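从地下室到海边：Kpodo 的第四张，终于不赶路了

分享 30 · 评论 12

先说结论，这张好听。比上一张好听，比上上张也好听，第一张我一直不太敢重听，怕记忆坏掉，所以不比。

Kpodo 是那种你很难跟朋友解释的乐队。四个人，两把吉他，一台老电子琴，鼓手兼唱一半的歌。早年有人管他们叫后朋克，他们不认，后来有人管他们叫民谣，他们也不认。巡演海报上什么风格都不写，就一个名字，字还特别小。我头一回看他们是在一个卖啤酒比卖票认真的地方，台下不到四十人，返送坏了一只，贝斯线靠电子琴左手弹，弹得歪歪扭扭，可就是停不下来。出来以后地铁没了，走回家，一路哼那条贝斯线。

新专辑叫《Saltthorpe》，地名。海边一个镇，他们在那儿住了一个冬天，录了十一首，最后留九首。被拿掉的两首据说一首太长，一首太像别人。像谁不肯讲。

4 月 7 日之前我只听过三首小样，这篇稿子一半是听完整张之后当天晚上写的，另一半是第二天早上改的，改得不多，编辑催。

先讲怎么录的。

以前三张都在 Plutunar 做。Plutunar 是个地下录音棚，城里玩乐队的多半进去过，天花板低，空调一开话筒里全是嗡嗡声，夏天只能录一段关一段。便宜，老板好说话，鼓声很干，干得像敲鞋盒。前三张的鼓都是那个声音，有人喜欢得要命，论坛上还有人专门开帖讨论怎么在家里还原。乐队自己倒是听腻了。鼓手跟我说，每次混音都想把那面墙拆了。

然后就是去海边。租的房子是栋两层的旧楼，楼下以前做过茶室，地板空心，踩上去会响。他们干脆把响声留下来了。第二首《退潮表》开头那几下闷闷的东西，我以为是采样，问了才知道是脚步，主唱从厨房走到话筒前面，走了七步，第八步开口。就这么一条，没重来。

设备少。一台 Skesard 的八轨机，二手，买来的时候第六轨有底噪，修不好，后来所有要"脏一点"的东西都往第六轨扔：铃鼓，和声，有一次是一段收音机。吉他手说这是整张专辑里最稳定的成员。八轨的限制很要命，没地方叠，副歌想加一层弦乐，得先把两轨并成一轨，并了就回不去了。他们吵过。吵完还是并。

听得出来。这张的副歌不像前面那几张一上来就往墙上撞，很多地方是空的，人声后面只剩一把吉他和房间。《空房间也要付电费》（这歌名……）到第二段副歌鼓才进，进得很轻，换了以前他们早就炸了。我第一遍听的时候一直在等那一下炸，没等到，有点恼火。第三遍开始觉得不炸是对的。第五遍，怎么讲，鼓进来的那一拍我后背麻了一下。

歌词变化更大。

以前的词密。一句里塞三个意象，主唱唱得像赶末班车，歌词本印出来比唱的还难懂。粉丝爱抄，抄在本子上，抄在课桌上，我也抄过。新的词短，短到有的歌看着像便条。《便条》还真就是一首歌的名字，全曲四句，唱两遍：钥匙在老地方，汤在炉子上，我去看看海，晚点回来。没了。配一台电子琴，琴键有点跑音，没调。

主唱的解释是住在那里没什么可写的。早上起来看浪，中午吃面，下午录音，晚上看浪。写不出复杂的。他说这话的时候很诚恳，但我不太信，因为第七首《一千一百八十九》就相当复杂。

1189 是公里数，从他老家到 Saltthorpe。歌有六分多钟，是全专辑最长的，前半段只有念白，念一路上的站名，加油站，换车的地方，念到中间忽然有一句旋律，再也没走开。和声一层一层往上垫，八轨机的极限大概就在这儿了，仔细听能听见磁带已经有点吃不住，高频毛了，像起球的毛衣。这首是我全年到现在最喜欢的一首歌。四月份讲全年是早了点，先讲着。

也有不行的。

第四首我就不行。节奏太规矩，像为了电台做的，桥段那个转调很突兀，转完又不知道拿它怎么办，唱两句又转回来。第八首器乐曲，三分钟，放在那个位置刚好把前面攒的气放掉一半。问过他们为什么放那儿，答案是黑胶翻面需要，不然 B 面太短。好吧。听流媒体的人不翻面啊。

还有人声音量。整张人声偏小，尤其戴耳机在路上听，外面一吵词就没了。这应该是故意的，但故意的也可以不喜欢。我把音量推上去两格，吉他又嫌大。最后是在家里晚上放音箱听才舒服，那就晚上听。

钱的事也得讲两句，现在做独立乐队的稿子不讲钱有点假。

这张没有厂牌。前一张是签出去的，合约到期没续，双方讲得都很客气，客气就是谈不拢。这回自己出，预售走乐队自己的页面，黑胶首版 400 张，磁带更少，CD 不做。预售开了以后订单一共 2150 份，含数字版，这个数把他们自己吓到了，前一张有厂牌推都没这么多。黑胶头一晚就空了，然后就有人在二手平台挂三倍价，乐队发了条声明请大家别买，底下吵成一锅粥。再版说是五月，压片厂排期不好讲，可能更晚。

没厂牌的意思还有一层，就是所有事情自己干。折内页，贴标，写地址，跑邮局。键盘手以前在书店打过工，包东西最快，于是成了发货部部长，工资是少扛一次音箱。寄丢了几单，补了。有一单寄到了隔壁省同名的一条街，收件的人拆开听了，写信来说挺好听，问能不能把钱补上。这事他们讲了好几遍，看得出是真高兴。

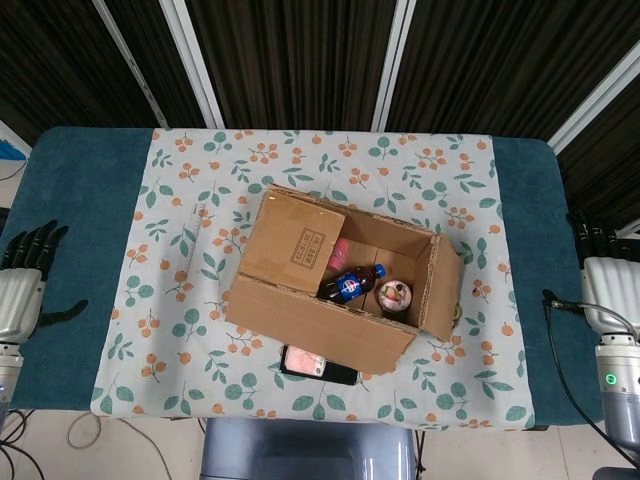
巡演也是自己排的。规模不大，场地大多两三百人的容量，最大的一站也没超过五百。有两站临时换了地方，原来的 livehouse 撑不下去关了，去年关了多少家大家心里都有数，不展开。新歌现场怎么弄是个问题，专辑里那么多空的地方，台下有人聊天就全完了。他们试过一场小的，没对外卖票，算是带观众的排练，我混进去了。

那天先是全站着，开场《退潮表》，没有脚步声，鼓手拿鼓棒敲台板代替，敲完主唱开口，气还没喘匀。前三首底下挺吵，吧台那边冰块哗啦哗啦。然后是《便条》。四句唱完一遍，间奏，吵的人慢慢不吵了，第二遍唱到"汤在炉子上"的时候，整个屋子能听见电子琴踏板松开的那一声。唱完过了几秒才有人鼓掌，鼓得还有点不好意思。

后半场回到老歌，大家活过来了，前排开始撞，有个人鞋掉了一只，举着找鞋。老歌他们现在弹得比录音慢一点，不知道是年纪还是海边住久了。慢一点的版本更重，我觉得更好，旁边一个老歌迷觉得不行，散场在门口跟我争了大概 30 分钟，谁也没说服谁，最后互相加了好友，他给我发了一份零几年的现场录音，音质烂得可以，棒。

返场只有一首，就是那首六分多钟的。念站名的时候台下居然有人跟着念，专辑还没出啊，也不知道哪儿听来的。念到一半乱了，主唱笑场，停下来，从"过了桥"那一站重新念。旋律进来的时候灯光师把灯全关了，事后知道是跳闸，不是设计。音箱那一路没断，就这么黑着唱完。我这种站着看演出超过一小时就腰疼的人，那六分多钟没想起来腰。

后来在后门抽烟的地方聊了会儿，问下一张还去不去海边。吉他手说不去了，湿气太重，琴颈都弯了，修琴花的钱够再租一个月。鼓手说想回 Plutunar，有点想那面墙了。主唱说你上个月还说要拆，鼓手说拆了再装回去嘛。几个人就鼓要不要回地下室又吵起来，吵得很熟练，听着像那种一个问题可以吵十年的乐队。他们也确实快十年了。

八轨机倒是还留着，第六轨的底噪比以前大了。有人出价要买，没卖。

听的顺序我个人建议：先一二三，跳过四，五六七连着听别停，八看心情，九放到睡前。九是一首很小的歌，木吉他，窗户大概没关严，最后半分钟全是风。没有人声，也没有淡出，风刮着刮着按停止键，咔，一声。那一声也录进去了。

《Saltthorpe》数字版已经上线，黑胶等再版，磁带在演出现场卖，带现金，他们的收款码老是扫不出来。

最后更新：2021 年 4 月 7 日

版权归本刊所有，转载请联系编辑部 · 返回顶部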